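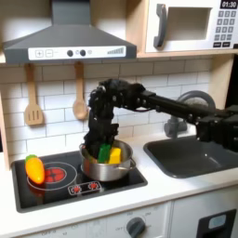

Irnlow Softball and Baseball Club
Progress report to the Pekance Fund, second instalment

Hello again Yanti, and thanks for the extra fortnight. The season started before I'd got my receipts in order and I've been chasing my tail ever since. Kamarul has gone through the money side and his sheet is attached, so I'll stick to what we've been up to on the field.

First the big one: the junior side is up and running! When I wrote the bid I said we'd be pleased to get two age groups going by May. We've now got 52 children on the books, which meant splitting the under-12s into two squads and finding another coach in a hurry. Izzati Ong stepped in (she caught for the women's side for years and her knees have had enough of it) and the kids adore her. She's got them doing a throwing drill with tennis balls and a wheelie bin that I'd never have thought of, and their aim is miles better than it was in the winter hall sessions.

The batting cage is up as well. You'll remember the first quote came in far too high, so we went with Teoh for the netting and put the posts in ourselves over two very muddy evenings. One post leans a bit. Afiq says it doesn't and we've agreed to stop talking about it. The netting is good stuff, heavier than I was expecting, and the only thing left to sort is the gate latch, which won't stay shut in a wind. The cage gets used most nights from half past five until the light goes.

Now the less good news. The pitching mound isn't done. We had the clay delivered in March and then it rained and rained, and the council asked us to keep anything with wheels off the outfield until it had dried out. I'd like to move that bit of the work to after the season if you're happy with that. We'd lose too many home games if we dug it up now. The clay is under a tarpaulin behind the changing rooms and the juniors have been told, many times, that it isn't a hill.

The adults have had a mixed start. We lost to Clalisell away, 10 to 3, and I won't dress it up: we walked far too many batters and ran ourselves out of the fourth inning. We've won the three games since, though, and the last one was a cracker. We were behind going into the final inning with two out, and Afiq hit one into the gap that I'm told could be heard from the car park. He's captain this year and it suits him. He's calmer than I ever was at it, and he's got the younger ones backing up bases without being shouted at.

On kit, we've bought nine helmets, the two sets of catcher's gear in junior sizes and most of the bats. I held back £1,049 from the equipment line. The left-handed gloves we wanted were out of stock and I didn't fancy paying silly money for the only other ones I could find. Our usual supplier thinks they'll be in next month. If they aren't, could I put some of it towards a second bucket of balls? We lose them in the brambles at a shocking rate.

Iwona Sowa has started her scoring course with the parents, which wasn't in the bid at all but has been lovely. Four of them can now keep a full scorebook, and one dad has got so keen he's scoring games off the telly. It has cost us a pack of pencils and the hire of the small room, and we've covered both from the tea money.

So, what I need from you: a yes or no on moving the mound, a yes or no on the gloves money, and the new claim form, as the one on your website still has last year's dates on it. Come down and see a game if you can. We're at home for the return match with Clalisell in June, first pitch at two, and there'll be a barbecue going whatever the weather does.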